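Mirnodier Recipe Text Set

Version 2
Last updated December 16, 2020

Mirnodier is a set of 1304 home recipes in plain text, cleaned up and put into one layout. It is meant for people who work on recipe search, unit conversion, or shopping list tools. The text files are the whole release.
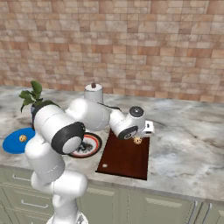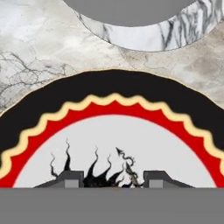

Contents

recipes/ holds one text file per recipe, named by number.
index.csv lists the number, title, course, yield and source collection for each recipe.
units.csv is the table used to turn household measures into grams and milliliters.
changes.txt lists every fix made after version 1.

Sources

The recipes come from two collections. Hovonlow is a set of typed recipe cards from a town cooking club. Yeoh is a family notebook, mostly baking, copied out by hand. Both were given to the project with permission to share. The source column in index.csv says which one a recipe came from.

File layout

Each file starts with the title on its own line, then the yield, then a blank line. Ingredients follow, one per line, as amount, unit, name and note, separated by tabs. If a field has no value the tab is still there. After a second blank line come the steps, one per line, without numbers.

Sample ingredient lines:

2	cup	flour	sifted
100	g	butter	soft
		salt	to taste

Fractions are written as decimals. "A pinch," "a knob" and similar words are kept as units and have no entry in units.csv.

Cleaning

Spelling was brought in line with American use, but dish names were left alone. Oven settings given as "slow" or "hot" were kept as written. Where a card gave two amounts for the same thing, the first was kept and the other moved to the note field. Repeated recipes were removed only if the ingredients and amounts matched exactly, so there are several near copies, mainly pie crusts and pancakes.

The longest file is recipe 1699, a fruitcake with a separate icing. File numbers run higher than the recipe count because numbers of removed recipes were not used again.

Known problems

Yield is missing from many of the Hovonlow cards.
Cup sizes in the Yeoh notebook are not stated. We used the US cup throughout, and some of the doughs look too wet as a result.
A few steps mention an ingredient that is not in the list. These were in the originals and have not been fixed.
Course labels were added by hand. Soups served as a main dish may be under either label.
The recipes have not been tested. Canning and preserving recipes in particular should not be followed without checking current safety advice.

Tools

Zasisance is the small script we used to read the files and scale amounts. It is in the tools folder and has its own notes. It expects tabs and will stop at the first line that uses spaces in their place.

Changes since version 1

Fixed the tablespoon entry in units.csv, which was wrong from March on.
Added the note field.
Split combined salt and pepper lines into two.

Corrections are welcome. Please give the recipe number and the line as it should read.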